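Chapter 7
What a House Is Worth, and Who Says So
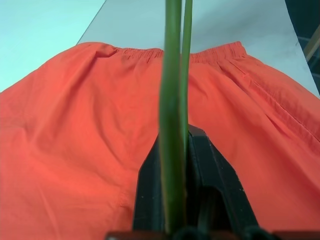
Figure 7.1 Orange-red trousers with a gathered elastic waistband, laid flat on a white tabletop.

Ask three people the value of a house and you will get three numbers, each delivered with great confidence. The owner's number will be the highest. The buyer's will be the lowest. The third person, if he is a neighbor, will give you the owner's number plus a little, having quietly done the math on his own place.

Chapter 6 dealt with how a sale is paid for. We now turn to the price itself, and to the odd fact that a thing bought by so many people, at such expense, has no price tag that anyone can look up. A can of soup costs what the shelf says it costs. A house in Onthorpe costs whatever two parties agree on after several weeks of pretending they don't care.

7.1 Price, value, and cost

In daily speech these three words get swapped around freely. In this book they do not, and you will lose points if you mix them up.

Price is the amount paid in a particular sale. It is a fact, and it is in the past.

Value is an opinion about the price a property would bring if it were sold on a given date, by a willing seller to a willing buyer, with neither of them in a hurry and both of them reasonably well informed. You may feel that you have never met these people. Neither have we. Appraisers speak of them as though they were old friends.

Cost is what it takes to put the thing up: land, labor, lumber, permits, and the second set of permits. Owners are fond of cost. A man who spends a fortune on an indoor koi pond believes that he now owns a house plus a fortune. The market may well believe that he owns a house with a hole in it.

The gap between cost and value runs the other way as well. A plain two-bedroom house in Wuisan, built on the cheap a lifetime ago, can sell for many times what the builder spent, and the owner need not have lifted a finger. Most of that gain is in the land. The house has been getting older the whole time, as houses do.

7.2 The town of Rorklow

Several chapters in this book return to Rorklow, so it is worth getting to know. It has 400 houses, one main street, and a river that the older listings call "charming" and the flood maps call something else. In a normal year, 44 of the houses change hands.

Notice what follows from this. The other houses did not sell, and yet every one of their owners can tell you what the place is worth. They have taken the price of the few and spread it over the many. If a house on the corner sells high in January, the whole street feels richer by dinner. Not a dollar has reached the street. The seller has it, and the seller has moved to Elley.

We call this pricing at the margin. The value of the whole stock of housing is judged from the small part of it that happens to trade. It works well enough when sales are steady and the houses are much alike. It works badly when sales dry up, and that is exactly when people most want to know.

7.3 Why house prices fall slowly

Stock prices can drop before lunch. House prices tend to take their time, and the reason has a lot to do with pride. When demand weakens, many sellers do not cut the price. They wait. They repaint the front door. They switch agents. A few take the house off the market and announce that they never really wanted to move.

So the first sign of a weak market is usually a drop in the number of sales, with prices holding up nicely for the few that go through. Newspapers often report this stage as good news. Look at the time on market and at the count of unsold listings before you agree with them.

Sooner or later someone has to sell. There is a new job, a divorce, an estate to settle, or a lender who has run out of patience. These sales set the new prices, and the neighbors explain to one another that they don't count.

7.4 A word on forecasts

You will meet many forecasts in this field. The bold ones get the headlines, and a forecaster who is wrong loudly is often invited back. Before you trust one, ask which market it covers, what date it names, and what would prove it wrong. A claim that prices will "correct in time" passes none of these tests. It is safe to make at any dinner.

The next section sets out the three standard ways of estimating value, starting with the comparison of recent sales. You will need the Rorklow sales table from the back of the book, a pencil, and 300 square feet of finished basement that the owner insists on counting as living space.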